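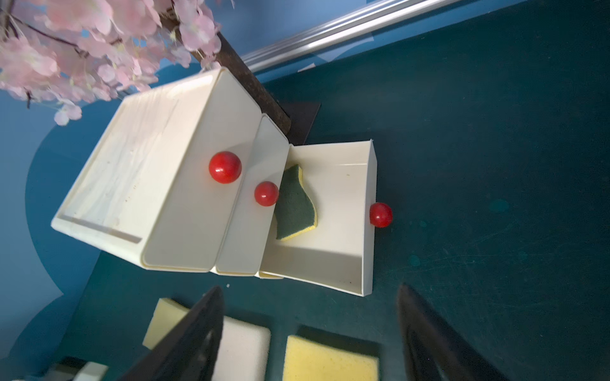
COMMUNITY NEWS

Trekdale seed library goes by mail for the summer

9 June 2020

Gardeners in Trekdale who have been missing their Saturday-morning style rummage through the seed packets will be glad to hear that the town's seed library is lending again, this time through the mailbox.

The library, which lives in the back room of the Haddad hardware store on Flimby Road, closed its door to visitors in the spring, right when most of us were itching to get our hands dirty. There were plenty of long faces over that, and more than a few notes pushed under the door asking if anything could be done. Now something has been. Anyone with a Trekdale address can send in a written list and have up to 17 packets mailed back to them, with no charge for the seeds and only the cost of a stamp to cover.

The current catalog runs to 347 varieties, from the usual bush beans and zucchini to some real old-timers that have been handed over the fence in this town for longer than anyone can remember. Among them is the Pasatness pea, a tall, late, rather untidy climber that people here either adore or have given up on entirely (it does need a very good trellis, and it will find your neighbor's clothesline if you let it). There is also a nice choice of flowers this year, with sweet alyssum, cosmos and four o'clocks all in good supply.

For those worried that June is too late to get going, take heart! Beans, cucumbers, summer squash and sunflowers can still go straight into the ground, and they come up in a hurry now that the soil has warmed. Carrots and beets can be sown well into the summer as long as the bed is kept damp while they sprout. Kale and turnips for the fall are best started in August, so it makes good sense to put those on your list now and tuck them away somewhere cool and dark until you want them.

Small household drawers, the sort most of us have filled with buttons or batteries, do very nicely for keeping packets in order, and a spoonful of dry rice in a twist of paper will help with the damp. Please write the year on anything you put away. Onion and parsnip seed rarely does well after its first winter, while tomatoes will usually forgive you for several.

As always, the library asks that borrowers let a plant or two go to seed if they can and send some back at the end of the season. Beans, peas and lettuce are the easiest for beginners. Squash is trickier, as the different kinds cross so freely, and the library would prefer not to have those back unless you grew only one sort. Last year 40 households returned seed, a lovely number for a town our size, and it would be a fine thing to see it climb.

Printed catalogs are in the rack by the store's front entrance, next to the birdseed. Lists should be sent to Trekdale Seed Library, care of Haddad Hardware, with a stamped return envelope inside. Please use 2 stamps if you are asking for peas or beans, which are heavier than you might think. Packets go out once a week.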